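Winter swimming with Siv Ljungberg

I'd been meaning to talk to Siv Ljungberg for ages. If you've ever walked the lake path at Drurwood before breakfast you've probably seen her, going down the steps backwards with her hair piled up and a face like she's popping out for milk. She's 64 and has been swimming there through the winter for years, and she finally agreed to a chat as long as I bought the buns.

So I bought the buns. We had them at Kukis, at the table by the radiator, and I asked her straight off what possessed her.

"My sister did," she said. "She bet me I wouldn't last to January. I don't even remember what we bet, but I wasn't going to lose to her!"

That first winter she went in by herself, which she says was daft and she'd never let anyone do it now. These days she swims with Embla Lunde and Maj-Britt Kristiansen, and the rule is that if only one person turns up, that person goes home. I asked if she'd ever broken it. She looked at her bun for quite a long time. "Once," she said. "It was a very nice morning."

I wanted to know how long she stays in, as I had a picture in my head of proper lengths, up and down, goggles and all that. Not a bit of it. On the coldest days she does two minutes, perhaps three, and mostly she's just bobbing about near the steps and gossiping.

"People think you have to be tough," she told me. "I'm not tough, I cry at adverts. You go in slowly, you breathe out, and you keep breathing out. Maj-Britt sings. I'd rather she didn't, but it works for her."

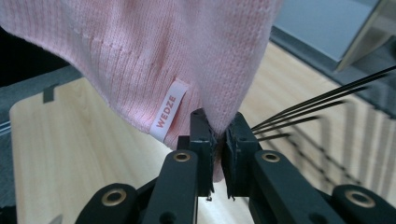 The bit she really wanted to talk about was getting dressed again. She was quite fierce about it (she put her cup down and everything). You lay your clothes out in the order you'll need them, top things first, and you don't stand around in a wet costume telling everyone how marvellous you feel. You get dry, you get your layers on, and you have something warm to drink. Embla brings a flask of blackcurrant that is apparently far too sweet and always gets finished.

"No hot shower straight after," Siv said. "I did that early on and went all wobbly. I had to sit on the bathroom floor with the dog looking at me."

She's just as firm about newcomers. Start in late summer, she says, and carry on as the water cools down, and have a word with your doctor first if there's anything wrong with your heart or your blood pressure. A woman asked to join them the other week, never having swum outdoors in her life, and Siv told her to come back in August. "She was cross with me. I think she'll come, though."

I asked whether it had changed her, which I admit was a bit of a magazine question, and she laughed at me. She sleeps better, she said, and she knows far more about Maj-Britt's son-in-law than she ever wanted to.

Then she asked when I was coming down. I said I had a cold. She said August, then, and took the last bun.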